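4. Setting up the Porside backup on an old desktop

Read section 3 first if you havent made an account yet. You need the account name and the recovery phrase for step 5. No phrase, no restore. We can't look it up.

What you need
An old desktop that still boots. A drive for the backups, bigger than everything you plan to back up. Network cable. Wi-Fi works but the first run takes forever.
Memory: 3 GB free or more. Less than that and indexing stalls on big photo folders. Adding a stick is fine, do it before step 1, power cord out.
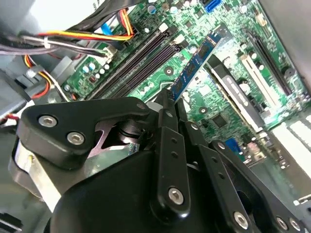 Steps

1. Download the installer from your account page. Pick the "home server" one, not "desktop client". They look alike in the list.

2. Run it. Say yes to the service prompt. Say no to the desktop client if it offers. You want that on your everyday computer, not this one.

3. Name the machine. Short, no spaces. We use Ninditz in the screens that follow, you can use anything. Changing the name later means redoing step 7 on every computer in the house.

4. Choose the backup drive. Never the system drive.
CAUTION: Format erases everything on the drive you pick. There is one warning box. Check the drive letter twice.

5. Enter account name and recovery phrase. Lower case, single spaces. Pasting sometimes adds a blank at the end, delete it.

6. Set a schedule. Nightly is the default. If the machine sleeps at night turn sleep off, or move the schedule to daytime. A missed run is skipped, it doesn't catch up.

7. On each everyday computer install the desktop client, click Find, choose the name from step 3. Type the 3-digit code showing on the server screen. Code is good for one try. Wrong code, click New.

8. Pick folders. Start small. Documents first, let it finish, then photos, then the rest.

Note: there's a limit of 2,000 files per batch. Normal. Bigger folders are split up and you will see "Batch done" many times. Wait for "All done".

If the drive doesn't show up in step 4
Click Rescan. Wait a minute. Still nothing, shut down and unplug from the wall, then look at the cables. Lay the tower on its side with the side panel off, so the inside faces up, much easier to see. Find the drive cage, on this one it's the gray metal one with the bright blue latch on top. Push both plugs on the drive in firmly, data and power. Close up, plug in, boot, Rescan again. 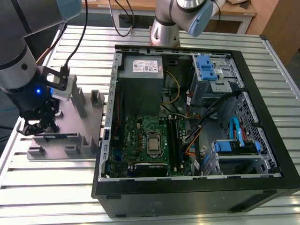
Error 131
Means the server and the client disagree on the time. Set both clocks to automatic, restart the service, try again. If the server clock is wrong again after every shutdown, suspect the coin battery on the board. Take the old one with you when you buy the new one, and while the case is open keep an eye on stray wiring like the orange cable lying over the right side of the board, easy to snag with a sleeve. After the swap set the clock once by hand, then put it back to automatic.

Restoring a file
Open the client, Restore tab, pick a date. Restored files go to a new folder called Restored, your orginal is left alone. Test this with one file before you trust it with everything.

Clamska users: your old archives can be read but not added to. Start a fresh set.

Next: section 5, sharing a backup with a second household.

Page last changed May 22, 2022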